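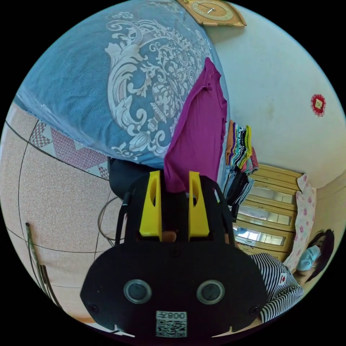 Kitchen Tips: Cooking Dried Beans on the Stove

Dried beans are cheap and they keep well, and most of the trouble people have with them comes down to age, salt and impatience. These are the notes I use at home. I cook a pot most Thursdays and eat from it into the weekend.

Buying and storing

Buy from a store that sells a lot of beans. Old beans look the same as new ones in the bag but can take twice as long to soften, and a few never will. If the bag has a lot of split skins and dust at the bottom, pick another.

At home, pour them into a jar with a tight lid and write the month on a piece of tape. Mine currently say May and I will use those first. Don't pour a new bag on top of an old one. The two will cook at different speeds and you will have mush and pebbles in the same pot.

Keep the jar in a cupboard away from the stove.

Sorting and rinsing

Spread the beans on a sheet pan, a handful or two at a time, and look for small stones, clods of dirt and shriveled beans. It takes a minute. Light beans are easier to check on a dark pan and dark beans on a light towel. Rinse in a colander under cold water until the water runs clear.

Soaking

Overnight soak: cover one pound of beans with at least three inches of water and stir in a tablespoon and a half of table salt. Leave them 8 hours or so. In hot weather put the bowl in the refrigerator, as beans left out in a warm kitchen can start to ferment. You will see foam and smell it.

Quick soak: bring the beans and plenty of water to a boil, boil two minutes, cover, turn off the heat and leave for an hour. The skins split more this way. Fine for soup or mashing, less good for salad.

No soak: black beans do well without it. Allow extra time and keep an eye on the water level. Lentils and split peas never need soaking.

Drain and rinse after a salted soak. I used to save the water for black beans because it holds color, but it makes the pot too salty.

About the salt

I was taught that salt keeps beans tough, and for years I added it only at the end. The beans were bland in the middle and the broth was salty. Salt in the soaking water gives a softer skin and seasons them all the way through. I add another teaspoon per pound when cooking starts and adjust at the end.

Acid is what does slow them down. Tomatoes, vinegar, lemon juice and wine all go in after the beans are tender. If a recipe starts the beans in tomato sauce, cook them first anyway.

Very hard water has the same effect as old age. If your beans never seem to soften, whatever brand you buy, add a small pinch of baking soda to the pot, no more than a quarter teaspoon per pound. More than that tastes soapy.

Cooking

Put the drained beans in a heavy pot and cover with fresh water by two inches. Add half an onion, a bay leaf, a couple of smashed garlic cloves and a spoonful of olive oil. The oil helps keep the foam down.

Bring to a full boil and hold it there for ten minutes. This matters most for red kidney beans, which contain something that will make you sick if they are undercooked. For the same reason, don't cook dried kidney beans in a slow cooker from the start. Boil them on the stove first, then move them over.

After the ten minutes, turn the heat down until you see only a bubble here and there. A hard boil knocks the beans together and breaks the skins. Set the lid slightly open. Add hot water from the kettle if the beans start to poke out.

Start checking after 45 minutes for soaked beans. Times vary a lot, but in my kitchen:

Black beans, soaked: 1 hour
Navy beans, soaked: 1 hour
Pinto beans, soaked: 1 hour 20 minutes
Kidney beans, soaked: 1 hour 15 minutes
Chickpeas, soaked: 1 hour 45 minutes
Brown lentils, no soak: 20 minutes

Taste five beans, not one. If all five are creamy through, the pot is done. If one is chalky, give it another ten minutes and try five more.

Cooling and keeping

Let them sit in their broth off the heat for half an hour. They finish seasoning as they stand, and drained hot beans dry out and crack. After that, move them to shallow containers, still in the broth, and get them into the refrigerator.

They keep four days. For the freezer, I pack them in containers that hold the same amount as a can, so one container stands in for one can in any recipe. Leave an inch at the top for the liquid to expand. Thaw overnight in the refrigerator, or set the frozen block in a covered pan over low heat with a splash of water.

Using the broth

Don't pour it out. Bean broth thickens soup and makes a good liquid for cooking rice. Black bean broth will turn the rice gray — it tastes fine, but warn people. Chickpea broth is the mildest and can replace the water in most bread doughs. Cut the salt in the dough if you do this.

When things go wrong

Still hard after three hours: the beans are too old. You can try the pinch of baking soda. If that does nothing, give up on that bag.

Mushy: mash them with a little oil and garlic and call it a spread. Or thicken a soup with them.

Too salty: drain, cover with fresh hot water, wait twenty minutes, drain again. A potato in the pot does very little.

Scorched on the bottom: don't stir. Ladle the top beans into a clean pot and leave the last inch behind. Taste before you add anything else. Soak the burned pot with hot water and a spoonful of baking soda, and it should scrape clean the next day.

Bland: try salt first, then a spoonful of vinegar. Most of the time one of those is enough.

A reader tip

Hemi McAlister wrote in to say that a piece of Parmesan rind in a pot of white beans does more than a ham bone. I have tried it twice and I wouldn't go quite that far, but it is good. Put it in with the onion and fish it out before it falls apart. Hold back half of the cooking salt, as the rind brings its own.

One more from the same letter: cook the bay leaf and garlic in a tea ball so there is nothing to hunt for later. This works if your tea ball is a large one. Mine holds one clove, so I still use a spoon.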